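Teaching by hand, teaching from a distance
Speaker notes, November session, afternoon slot

Slide 1. Opening
Say who we are: the Leter project, hosted at Aston. Thank the organizers. Keep it short. The talk is about how a person shows a robot a task, and what we lose or gain depending on how they do it. I'll use one task all the way through, stirring a mug of tea, so people can compare.

Slide 2. Two ways to show it
By hand: you take hold of the arm and move it through the motion. By remote control: you stand at the Asante rig, move your own arms, and the robot copies. We recorded 759 demonstrations in all and kept 573. Most of the ones we dropped were spoiled by pauses, where the operator stopped to think.

Slide 3. The setup
Different tools on the two sides: a jointed hand on the left, a two-finger gripper on the right. Operators need a few minutes to get used to that. Leave the picture up while explaining which side does what.

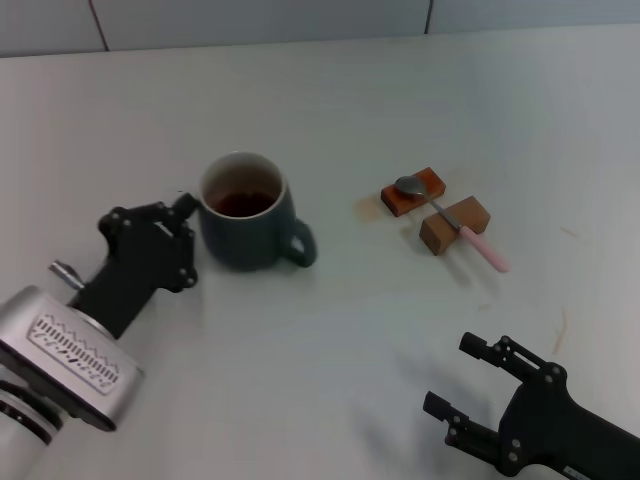
Left hand by the mug, right gripper open, spoon resting on two wooden blocks.

Point out the blocks. A spoon lying flat on a table is hard to pick up with flat fingertips, and we wanted to study stirring, so we raised it. Someone will ask if that's cheating. Say yes, a little, and that flat pickup is separate work.

Slide 4. What hand guiding gets right
You feel the contact. If the spoon touches the side of the mug, your arm knows it. New people get a usable demonstration by try 3. The trouble is that your own arms block the cameras, and moving both sides at once takes two people.

Slide 5. What remote control gets right 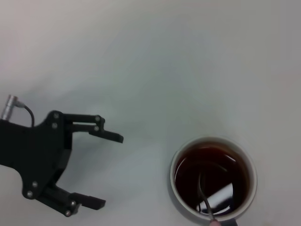
Remote control keeps the operator out of the picture, so the robot learns from the same views it will have later on. The cost is touch. Operators on the Asante rig have to judge everything by eye, and depth is the worst part. In the wrist view you look almost straight down into the mug, with the tea near the rim and the spoon leaning on the edge, and it is hard to tell how deep the bowl of the spoon sits. Give people a moment to try to judge it themselves.

Slide 6. Where Jullov comes in
Jullov is our replay tool. It plays a demonstration back at half speed and lets the operator mark the bad stretch and redo only that part. Don't run it live. Use the clip.

If time is short, skip to the last slide. Leave the contact address up during questions.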